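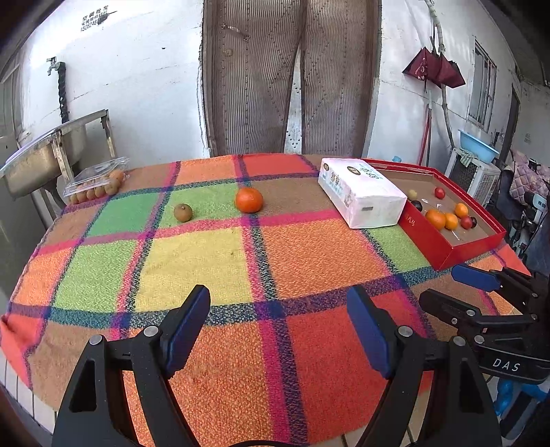
Aerials, feeders and earthing: frequently asked questions

Last updated Monday, September 24, 2018

These are the questions that arrive most often at the Comport Radio Club, in the order they tend to arrive. The answers apply to ordinary hobby stations. If yours is bolted to a lighthouse, you will need a longer page.

Will a better aerial make more difference than more power?

Almost always. An extra bit of power helps the other fellow hear you and does nothing at all for your own hearing. A decent length of wire in the clear helps both ways and costs less than the fuse you will blow in the amplifier.

How high should my dipole be?

Higher than it is. On the 2 metre band, get it above the gutters and away from the television aerial. On the lower bands, few of us can manage the half wavelength the textbooks ask for, so put it where the trees and the neighbours permit and start calling. Low wires still work well for contacts within the country.

My SWR meter shows a perfect match on every band. Is that good?

No. A dummy load shows a perfect match on every band too, and so does a long run of soggy coax. If the reading looks too good, take the meter to the aerial end of the feeder and measure again. Water in the cable is the usual culprit, followed by a plug that was soldered in a hurry.

What coax should I buy?

For short runs on the lower bands, nearly anything rated at 50 ohms will do. For VHF and above, buy the thickest you can afford and can persuade round a window frame. Do not use the brown television cable left in the loft by the previous owner, even though it is free and there is a great deal of it.

How do I keep water out of the connectors?

Wrap the joint in self-amalgamating tape, stretched as you go, working from the bottom upwards so that the overlaps shed rain like roof tiles. Put a layer of ordinary PVC tape over the top to keep the sun off. Leave a drip loop in the cable before it enters the house. Bathroom sealant that smells of vinegar will eat the copper, so leave it in the bathroom.

Is the Vonar tuner worth having?

It is a tidy little box and several members own one. It will make your transmitter happy with a poor aerial. It will not make the aerial any less poor. The older Movach model does the same job with bigger knobs, and the lamp behind its meter fails with great regularity.

Can I use the Magyar balun at full power?

Use it at 100 watts or less. Above that the core gets warm, and with a badly mismatched aerial it can get very warm well below that. If the SWR climbs while you are talking, stop talking. This is sound advice generally.

Do I need an earth rod?

There are three different earths and people argue because each is thinking of a different one. The mains safety earth is there to keep you alive and must never be disconnected. The RF earth is part of some aerials, such as verticals and end-fed wires, and a balanced dipole can do without it. Lightning protection is a third matter altogether. If your house has PME wiring, speak to a qualified electrician before connecting an outdoor rod to anything indoors.

What should I do in a thunderstorm?

Unplug the aerial before the storm gets here, and put the plug end outside. If it has already arrived, leave everything alone and read a book.

My neighbour hears me through her doorbell. What now?

Be polite, and be prompt. Try lower power first, then a clip-on ferrite or two on the doorbell wiring, with her permission. A choke of 6 turns through a large ring at the aerial feedpoint often cures the trouble at your end. Keep a log of times and frequencies — it is surprising how often the doorbell misbehaves when you are at work.

When is the best time to put up an aerial?

On a dry, still day with somebody holding the ladder. Tradition insists on a freezing Sunday in January, with one glove missing, and tradition has a lot to answer for. Keep well away from overhead power lines whatever the weather.

Where can I get the wire cutting chart?

Ask for sheet 1459 on any club night. Cut everything slightly long. Wire is easy to shorten.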